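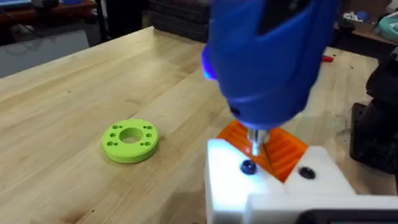 Figure 3. Powered screwdriver over a ribbed orange part in the white block fixture, with a lime-green printed ring on the table to the left.

4.2 Fastening at the bench

Most writing on small assembly jobs treats the screw as the point at which the interesting work is over. The parts have been designed, printed, cleaned up and sorted, and what remains is a matter of turning something until it stops. Our records from the Stotcombe bench suggest that a good deal can still go wrong between the first turn and the last. Over the whole of November the log shows 1456 screws driven, of which 157 were marked as needing a second go. We had expected far fewer, and had left a correspondingly narrow column for them on the log sheet.

The faults were sorted using the Magagula scheme described in Section 3.1, which asks only when the trouble was first noticed: at the start, during the drive, or at the finish. Of the 157 second goes, 111 were put down as trouble at the start. The bit had been brought down slightly off centre, or the screw had been set leaning and went in as it had been left. The rest were split between the drive and the finish, and included a handful where the log says only "no". We kept these in.

Trouble at the start is cheap if it is caught at once and tiresome if it is not. A leaning screw in printed plastic will cut its own way quite happily for the first few turns, and by the time it begins to complain the hole has taken its side. Backing the screw out and trying again worked in most cases on the first attempt. On the second, the screw tended to find the old path with a loyalty we would have liked to see earlier in the process. Parts that had been through this twice were put in a tray and used for trying out bits.

Ribbed faces need a paragraph of their own. The raised ribs on the orange part in Figure 3 run diagonally across its top, and parts finished in this way are pleasant to hold and easy to tell from their plain cousins in a full drawer. They are also less forgiving under a bit. On a flat face a bit that lands a little wide will skate and be noticed. On a ribbed one it can settle between two ribs and feel, to the hand, entirely at home. Ribbed parts accounted for 66 of the 111 starting faults, though they made up well under half of the parts handled. We tried marking the hole with a dab of ink, which helped until the ink wore off on people's fingers, and from there made its way to the log sheets, the door handle and one reviewer's copy of the draft.

Workholding made more difference than any advice we gave. Before the white blocks came into use, parts were steadied by hand, in a small vice, or by leaning on them. The vice was the most secure of these and left the most marks. The block fixture, known in the Merkska drawings as "Holder, general", does the same job with flat faces and squared corners, and its screw heads sit slightly below the top surface, out of the way of sleeves. A part dropped between the blocks is held on its sides and stays put while the bit comes down from above. It can still be put in the wrong way round. We considered adding an arrow and decided that the arrow would need a note explaining it.

The choice of driver was settled early by a process we would hesitate to call selection. A hand screwdriver gives the better feel at the first turn, and everyone who used the bench said so. Everyone then reached for the powered one. It is quicker on long runs, and its short bit keeps the hand close to the work, but the body of the tool is wide and tends to hide the very spot one would like to look at. Several workers took to starting each screw by hand for a turn or two before switching over. Faults fell among those who did this and did not fall among those who agreed that it was a good idea.

Loose parts on the table were the last source of delay. The rings, such as the lime-green one in Figure 3, are thick and have a rounded outer edge, and laid flat they will wait all afternoon without bother. Stood on edge they roll, and the Stotcombe floor slopes towards a radiator with a gap beneath it. The Sirby kit list allows one spare ring per set. We would suggest two, or a different floor.

Bright colours proved useful beyond what we had planned for them. The first batches had been printed in whichever reel was open, and later ones followed suit out of habit, so that orange came to mean one family of part and lime green another. When a batch arrived in a tasteful grey, sorting time went up and so did the number of remarks in the margin of the log. The grey parts fitted perfectly well. They were simply very hard to find once put down on a grey cloth, a pairing for which we accept responsibility.

Torque settings are dealt with in Section 4.3, where the driver's habit of being left on the setting of whoever used it last is given the space it deserves.

Shares 9 | Comments 2

Related items
Holding small printed parts without marking them
Ribbed and plain faces: wear in the drawer
The Sirby kit list, revised
A short history of the spare screw
Bench height and bad temper: notes from Stotcombe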